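The Ovness Draft Stopper

I started making these in February, the winter our back door let in so much cold that the dog moved upstairs for good. The Ovness is a long, heavy fabric tube that sits against the bottom of a door and stays there. I sew every one myself, on a machine older than I am, and I'm still weirdly excited each time one gets finished!

The cover is thick cotton canvas with a zipper along the back, so you can pull it off and throw it in the wash (cold water please, and skip the dryer). Inside there's a plain liner filled with buckwheat hulls. I tried rice first - too lumpy - and then sand, and we won't talk about the sand.

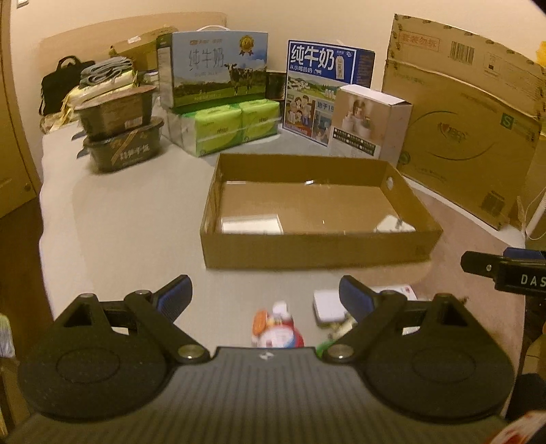

Blue pads, close up.

Sizing is easy. Measure the door, not the frame, and order the next size up if you're in between. The regular fits most inside doors. The long one is for front doors and those wide old pantry doors, and if yours is wider than that, write to me and we'll work something out. I've sold 300 of these now, and the only returns were two people who measured in a hurry. 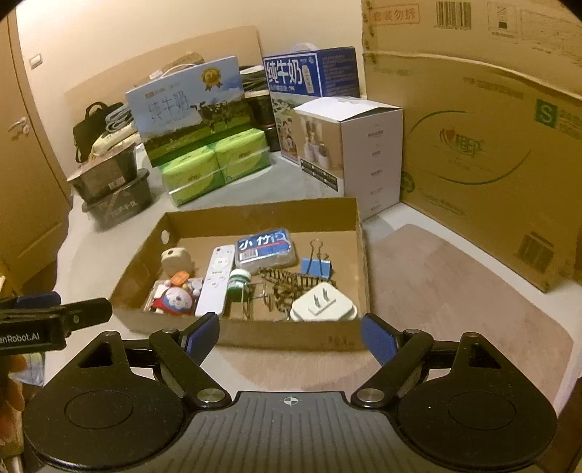
Reading time: 2 min

Colors right now are oatmeal, moss and a brick red that my friend Malsha Pramanik talked me into. She was right, it's the one everybody wants. The canvas comes from Bralmont in small batches, so the red you get this month might be a touch darker than your neighbor's.

A few people have asked if it works on carpet. It does on low carpet. On anything shaggy the door will push it around and you'll be annoyed with both of us. For tile or hardwood, the bottom seam has a strip of grippy fabric sewn in, and you can add a second strip when you order.

Custom lengths take me 20 days, sometimes less. Refill bags of hulls are sold separately - most folks need one after a couple of winters, when the tube starts to look a bit sad in the middle. Just unzip the liner over a big bowl and top it up. Go slow, hulls get everywhere!

Contact | Copyright Tudenico | Back to top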